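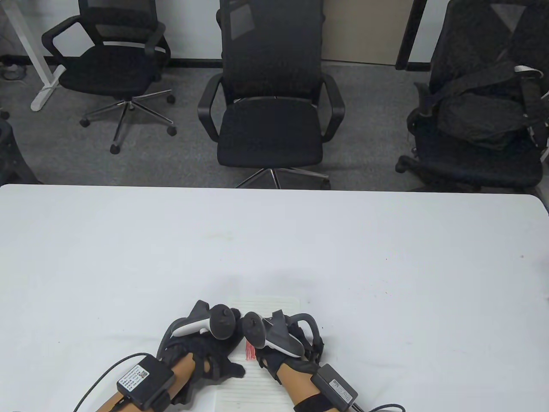
Figure 1. Both hands over a sheet of white lined paper on the white table. A few small red marks lie between the fingertips.

3. Drawing simple shapes on ruled paper

3.1 Why ruled paper

Most studies of freehand drawing hand people a blank sheet. We understand why. A blank sheet gives no help, so whatever order shows up in the drawing must have come from the person who made it. But very few of us draw on blank sheets in daily life. We draw in the corner of a shopping list, on a school pad, on the back page of a notebook with lines running across it, and we wanted to know what those lines do to the drawing. The answer turned out richer than we had hoped, and this section sets out what we found in the Dratley sheets.

The task was plain. Each of the 18 adults in the Dratley group sat or stood at a table with lined paper and a red pencil and drew small closed shapes one after another, mostly rectangles and triangles, with a circle now and then for relief. There was no ruler and no eraser. The only instruction was to draw each shape at a size that felt comfortable and to finish it before starting the next. Across all of the sessions the group began 1590 shapes. We scored the 1346 that were finished, and of these 723 were rectangles.

The red pencil deserves a word, because it made the scoring so much more pleasant. Red stands well apart from gray rulings, both to the eye and in a scan, and a faint red line on a gray one can still be followed. In an early trial with an ordinary graphite pencil we kept losing the horizontal sides of rectangles wherever a person had drawn them right along a ruling. With red, those sides came back. They are also the most interesting sides in the whole collection, so we were very glad to have them.

3.2 The horizontal side comes first

People who draw a rectangle on ruled paper nearly always start with a horizontal side, and they nearly always make it the top one. On blank paper the Wastano group, whose sheets we used for comparison, was far more mixed: plenty of people there started with the left side and worked down. The rulings seem to invite the hand to go sideways. Several people told us afterward that they had not noticed the lines at all, and their sheets show top sides sitting neatly on a ruling from one end to the other.

We had expected the lines to work like a fence, something a person stays inside of. They work more like a handrail. The pencil goes to the nearest line, follows it for as long as it is useful, and leaves it as soon as the shape calls for something else. Where a person wanted a rectangle taller than one space, the side simply crossed the rulings and paid them no attention on the way down.

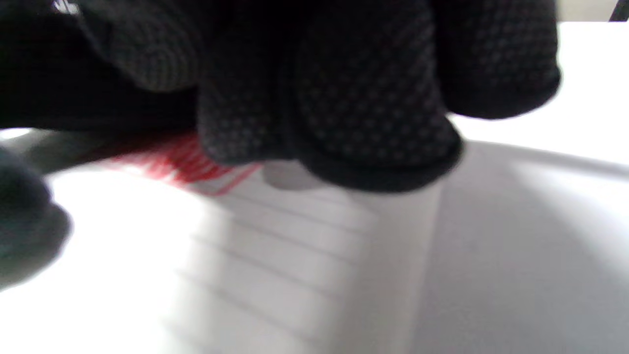
3.3 Corners

Corners are where the fun is. A rectangle has four, and on our sheets they are of very unequal quality. The first corner, where the top side turns down into the first vertical, is usually clean. The pencil is often still on the paper when it gets there, and the turn is made in a single movement. The second and third are good as well. The last corner, where the final line has to meet the place where the drawing began, is the one that gives trouble. It may fall short and leave a gap, or run past and leave a little tail.

We measured the gap or the tail on every scored rectangle, using the spacing of the rulings as our unit. That choice made it possible to compare sheets with wide and narrow spacing, and it also turned out to match how people judge their own work. When asked to point to a corner they were unhappy with, they picked ones where the miss was large compared with the space between two lines, even when the miss was tiny on a real ruler. A gap that would look like nothing on a wide-ruled page looks careless on a narrow one.

Rectangles whose closing corner lay on a ruling were closed better than those whose closing corner lay in the white space between. We like this result a great deal. It means the line helps at the very end of the drawing, when the hand has been away from it for two or three sides and has to find its way back.

3.4 Unfinished shapes

The shapes left out of the scoring taught us something too. Many of them stop after three sides. A person draws the top, one vertical and a second line joined to them, and then lifts the pencil and looks. Some go on from there. Others decide the shape has gone wrong and start a new one beside it, which the rules of the task did not strictly allow but which we let stand.

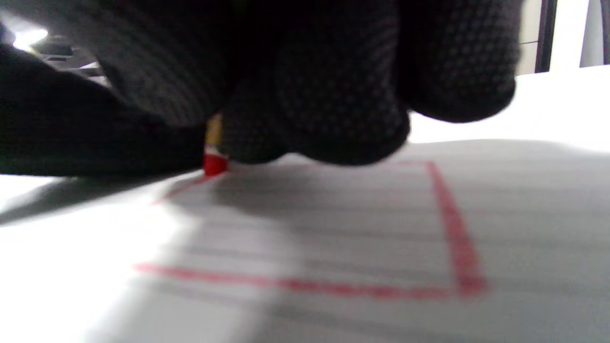 Stopping at three sides makes good sense if one thinks about what a person can judge at that moment. With one side there is nothing to compare. With two there is a corner, and the corner is usually fine. Three sides give the whole shape away: its height, its width, and whether the sides lean. Anyone who has ever tried to draw a neat box in a notebook will know the feeling of seeing at that point that the box is going to be a bit of a kite.

Leaning was common, and it was nearly always to the right at the top. We found less of it in rectangles that spanned only one or two spaces. In taller ones the verticals had further to travel with nothing upright on the page to follow, and the lean grew with the distance. Here the rulings offer no help at all, and one can see that very clearly by turning a sheet a quarter turn: the crooked sides are the ones that used to run up and down, and the straight ones have the rulings beside them.

3.5 Light on the table

A smaller matter, though one that anybody repeating this work should think about before the first sheet goes down, is where the light falls. A white table under a strong lamp is bright enough to make pale rulings fade, and the hand throws a shadow over the part of the page a person most needs to see. Right-handed people lit from the right draw into their own shadow for half of every rectangle. 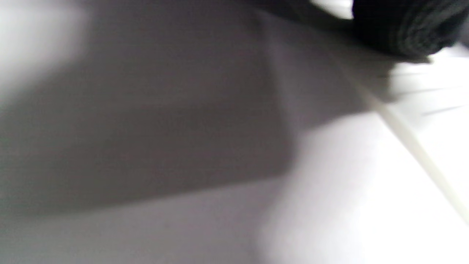
Figure 2. Soft gray shadow across a pale surface, with a brighter patch at the upper left.

We tried two lamp positions in July and compared the closing corners. The difference was small and we do not want to make much of it. Still, the people who had the lamp on the side away from the drawing hand reported less leaning over the page, and they were noticeably happier to do a second sheet. For a task built out of hundreds of little boxes, that counts for a lot.

Paper should lie flat, and a loose sheet is easier in this respect than a bound notebook, whose pages rise toward the fold. Shapes drawn near the fold were more often out of square. We have kept them in the totals and marked them in the tables, so that readers can take them out again if they prefer. The free hand matters as well. People who steadied the paper with it drew calmer verticals, while those who let it rest elsewhere sometimes moved the sheet a little on the downstroke and bent the line.

3.6 What carries over

The part we would most like others to try is the change of unit. Measuring a drawing by the spacing of its own lines costs nothing and needs only the sheet itself. It lets a box from a school pad be set next to a box from an office pad in a fair way, and we suspect it would work just as well for letters, arrows and the small stars people draw while on the phone. The Nyamweya sheets, which mix shapes with short written words, are being scored in this manner now, and the first few look wonderful.

Related items

Closing the last corner: gaps and tails in freehand boxes (Wastano sheets)
Words and shapes on one page: notes on the Nyamweya sheets
Ruling spacing as a unit of measure, January 18, 2026
Red, blue and graphite: pencil color and scan quality
The Korside collection of notebook margins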